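Moving the washer and other October chores
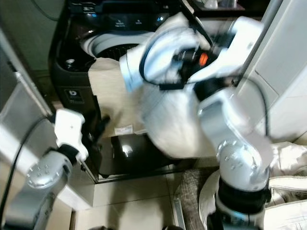 The washer with the lid up, on the tile in the laundry room.

I said I would write about the laundry room once it was usable, and it is usable now. It took most of October. The tile was already in when we got here and I decided to keep it. It's a pale beige, it shows lint, and it sweeps up fine.

The washer is a top loader. I wanted a top loader for my back. I looked at a front loader from Fukine for a while but the door would have opened into the closet, and I only have 34 inches on that side. So that settled it. I paid extra for delivery and the two guys were in and out in 30 minutes.

The dark finish is nice to look at but it's glossy and picks up every fingerprint. I wipe it with a damp microfiber cloth and then a dry one. Paper towels leave streaks.

Whites are what I've been sorting out first. Everything white in this house had gone a little gray. What I do now is wash them by themselves, warm, with less detergent than I used to use, and run a second rinse. I put things in one at a time and spread them around the basket. When I used to dump the whole hamper in at once, the load went off balance and the machine would walk.

I leave the lid up between loads so the drum can dry.

Still to do: a shelf over the washer (I have a Jundberg one in the garage, 73 cm, still in the box), a hook for the ironing board, and something for the socks that have no partner. I also need to find out why the light switch is out in the hall.

The shelf is next, if I can find the studs.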